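4. Resetting the Petridis Countertop Dishwasher after a move

Do this before the first wash in the new place. Takes nearly 44 minutes, most of it waiting.

1. Unplug. Close the water tap.
2. Pull out the bottom rack and the filter. Rinse the filter under the tap, no soap.
3. Set the machine level. Feet turn by hand, clockwise to lower.
4. Screw on the inlet hose. Hand tight, then a quarter turn with pliers.

CAUTION: Don't reuse the old hose washer. Spare is taped inside the door.

5. Open tap, check for drips, plug in.
6. Hold Start and Rinse together until the display shows 107. Let go.
7. Run the empty Rinse program, then drain. Drain hose must sit lower then the sink rim.
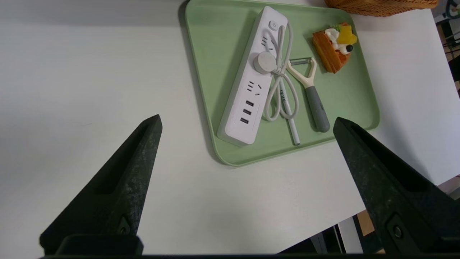 8. Put the filter back, arrow up. Turn till it clicks.
9. Add salt if your water is hard. Fill to the line, wipe up any spilled grains right away.

NOTE: Code 2 after step 7 means a kinked drain hose. Straighten it and repeat steps 6 and 7. Still there, order kit 2672 from the Irnasville parts desk.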